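Section 4. Setting Up the Range Hood and Cooktop Area

This section applies to the Preken wall-mounted range hood, model 428, in both the ducted and recirculating versions. Read it through before you drill.

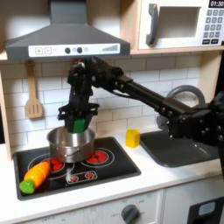 4.1 Before You Start

Check that you have the following:

Hood body
Upper and lower chimney covers
Wall bracket with 2 long screws
Damper ring (ducted version) or charcoal filter (recirculating version)
Grease filter, already fitted
Paper drilling template

If a part is missing, call the store where you bought the hood. Hoods packed before July may have the template folded inside the lower chimney cover.

You will also need a level, a pencil, a drill with a masonry bit, a Phillips screwdriver and a stepladder. The hood body weighs 17 kg. Two people should lift it.

CAUTION: Turn off the power at the breaker panel before working near the outlet or the junction box. Switching off a wall switch is not enough.

4.2 Marking the Wall

1. Find the center of the cooktop and draw a vertical line up the wall from that point to the ceiling. Use the level. The old backsplash is often not square, so do not measure from the tile joints.

2. Look up the minimum clearance for your cooktop in its own manual. Gas burners need more height than electric ones. If the figure in the cooktop manual is greater than the one printed on the template, use the cooktop figure.

3. Tape the template to the wall with its center line on your pencil line and its bottom edge at the clearance height.

4. Mark the bracket holes through the template. Check them with the level again before you take the paper down.

NOTE: On a stud wall, at least one bracket screw must go into a stud. If the studs do not line up with the holes, fasten a backing board across two studs and mount the bracket on the board. The wall plugs in the box are for brick and concrete only.

4.3 Hanging the Hood

1. Drill the holes, insert the plugs if your wall needs them, and screw the bracket on tightly.

2. Lift the hood onto the bracket and let it settle. Do not let go until both hooks are seated.

3. Turn the leveling screw at the back, left side, until the front edge is level.

4. From inside the hood, mark and drill the two safety holes. Lower the hood to the floor while you drill, then hang it again and put in the safety screws.

CAUTION: The bracket alone does not hold the hood safely. Do not skip step 4.

4.4 Connecting the Duct (ducted version)

1. Press the damper ring into the outlet until it clicks. The flaps must swing freely.

2. Fit the duct over the ring and seal the joint with foil tape. Cloth duct tape dries out and comes loose.

3. Keep the run short and use as few bends as you can. Flexible duct should be pulled out to its full length — slack duct is noisy and collects grease.

Do not vent the hood into an attic, a wall space or a chimney used by a furnace or fireplace.

4.5 Fitting the Charcoal Filter (recirculating version)

1. Remove the grease filter by pulling its latch toward you.

2. Hold the charcoal filter against the motor housing and turn it clockwise until it stops.

3. Put the grease filter back.

Replacement charcoal filters are sold under the Cillero name. They cannot be washed. Change the filter after 300 hours of use, or sooner if cooking smells stay in the room.

4.6 First Use

1. Peel the protective film from all metal surfaces, including the inside edges. Film left in place will bake on.

2. Turn the power back on at the panel.

3. Run the fan at each speed for a minute. A light hum is normal. Rattling usually means the grease filter is not latched.

4. Test the lamps.

5. On the ducted version, go outside and check that the wall cap opens when the fan is on high.

For daily use, start the fan on low a few minutes before you cook and leave it on for a while afterward. Keep pan handles turned in over the cooktop, and never leave hot oil unattended or flame food under the hood.

Wash the grease filter once a month in hot water with dish soap. It may also go in the dishwasher, although the metal can turn dull. Let it dry fully before you put it back. For fitting the upper chimney cover under a sloped ceiling, go to Section 5.

Text revised September 9, 2019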